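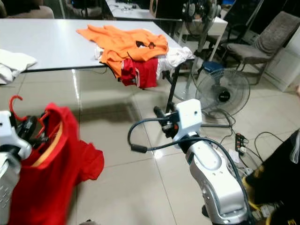 ## Kuketti notebook, clothes rail and folding table

Okay, so the clothes corner. I've been putting off writing this up (sorry Giorgia, I know you asked twice!) and now there's a whole list of little things in my head that I want out before I forget them.

First, the table. We've been dumping everything on the white table near the fans and sorting from there, and I still like it a lot better than working out of the boxes. You can get at things from three sides and the light is good. The trouble is that soft stuff just slumps all over everything else. The orange one ends up on top of the white one, the red one with the stripe slides half over the edge, and then I pull on one piece and get two. I tried laying them out in hanging order and that lasted maybe five minutes. What works better for me is keeping anything folded at one end and letting the rest be a heap, then putting the red T-shirt on a hanger first thing. It's the easiest of the lot, the neck is wide enough that you don't have to fight it, and it gets me going.

Collars: please leave the hook of the hanger out through the neck BEFORE you fuss with the sleeves. I keep doing it the other way around and having to start over.

The fans stay where they are for now. Kyu-ri wanted the tall one closer to the rail, but light T-shirts swing when there's air on them and I can't judge whether they're hanging straight.
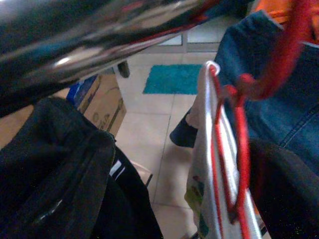 *Page last changed June 10, 2022 (added the rail height bit, fixed my spelling)*

Now the rail. The Trimmont rack is the one we've had since January and I've come around to it. It's chrome, it shows every fingerprint, but hangers slide on it so nicely! The old painted one used to grab at the hooks and you'd drag the whole row along with you.

Heights, for whoever sets it up next:

- 900 mm: too low. Jeans are fine on the tile but anything long puddles.
- 1000 mm: okay for shirts and jackets, and comfortable to reach over.
- 1040 mm: my favorite. I measured to the top of the rail, with the feet on the tile.

Kyu-ri says I'm splitting hairs between the last two and she may be right, but I'd like it left on the higher one until we've been through the whole bag of clothes from Karagiannis. If it slips down overnight, tighten the knobs again and write it in here so I know it's the rack and not me.

The black piece with the white trim is the one that gives me the most grief, by the way. It's dark, it's limp, and when it's bunched on the hanger you can't tell front from back until you find the stripes. I've started looking for the trim first and working out from there. Giorgia's trick is to shake it once by the shoulders, and she's faster than me, so do what she does.

Boxes on the floor: I'd love it if we could keep them back from the rack. I've kicked one twice now. The tiles are big and the grout lines are handy, so let's say nothing goes closer than one full tile to the base bars.
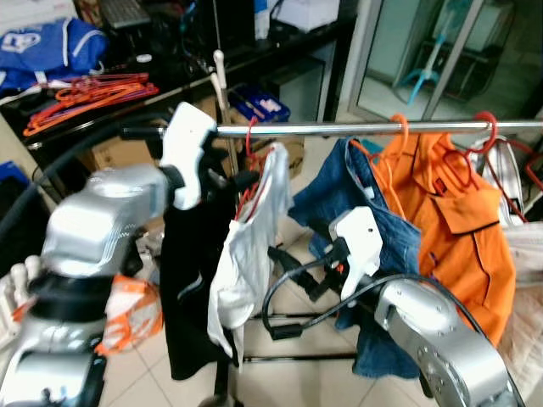
*Black, white, jeans, orange work jacket, then the white and gray one.*

I'm pretty happy with that order. The jeans are the heaviest thing we have, and with them in the middle the rack feels steadier to me than it did with them out at the end (I haven't tested that properly, it's just how it feels when you lean on it). They get the orange hanger too. I'd like to stick to that, jeans on orange and tops on red, because then I can find the jeans without thinking about it.

Speaking of hangers, the spares are on the black desk, in a bundle, next to where people want to type. I know. The hooks knot themselves together, and getting one free means picking up the lot and jiggling it. Bindico sells a little wall bracket for spares and I've asked Kyu-ri whether we can get one on the next order. Until then, if you take one hanger, try to put the bundle back with the hooks all pointing one way. It does help!

The orange jacket needs a note of its own. The pocket flap flips up when you hang it and stays that way, and then it catches on whatever comes past. Smooth it down with your palm once it's up on the rail. Same for the dark trim if it's rolled under.

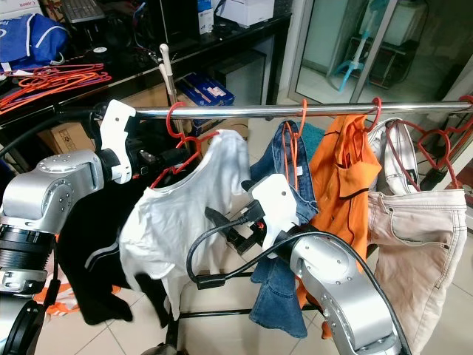

The other thing I keep changing my mind about is pants. Jeans will hang happily over the bar and stay put, stiff as they are. The beige pair is softer and wanders toward one side, so I've been evening up the legs by hand and then nudging the hanger along a bit so they have their own space. If they're squashed up against a shirt they take the shirt with them. I looked for clip hangers in the cupboard and we don't have any.

White T-shirt: it wrinkles if you so much as look at it. I've quit trying to get it flat on the rail. A quick tug at the hem, both sides at once, and move on. If Giorgia wants it smooth she can bring her steamer in, she's offered before.

Still to do:

- Layout 3 for the rail, with all the tops together and both pairs of pants at one end. I want to compare it with the mixed order.
- Ask Kyu-ri about the Bindico bracket again.
- Wipe down the chrome.
- Find somewhere for the blue bag that isn't the corner of the desk.
- Check the knobs in the morning and write the height down here, even if it hasn't moved.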